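Belholm Collections Handling Guide
Preparing Small Items for Packing at a Desk
Revised Mar 6, 2020

This procedure applies to toys, textiles and other small items packed at a desk for transfer to the Mulum store. Read all steps before starting.
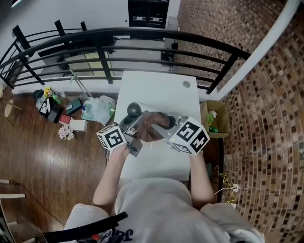
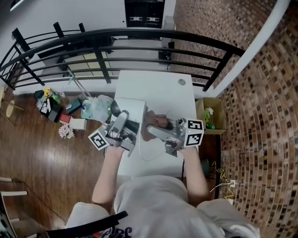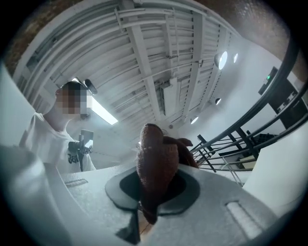
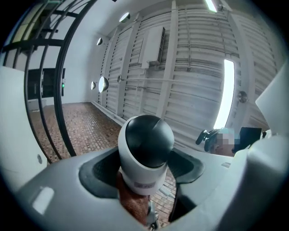
First and second pictures: a white desk with an open cardboard box to its right.

1. Clear enough of the desk for one item to lie flat. Place the open box within reach of your chair.

2. Route cables away from your feet and from the legs of the chair.

3. Take one item at a time. Set it down in front of you and check both sides for loose threads, stains and open seams. Do not pull threads.

4. Smooth crumpled fabric by hand. Fold it once, or twice if it is longer than the box.

5. Weigh the item. Anything over 300 grams goes at the bottom of the box. The full box must not exceed 2,000 grams.

6. Place soft items between hard ones. Stand figures upright where height allows.

7. Where the desk is beside a railing or stair opening, keep all items on the side nearest you. Never rest a box on the rail.

8. Close the box, attach the Saxena label to the short side and enter the contents on the transfer sheet.

Damaged items are not packed. Place them on the Kostach shelf with a repair slip.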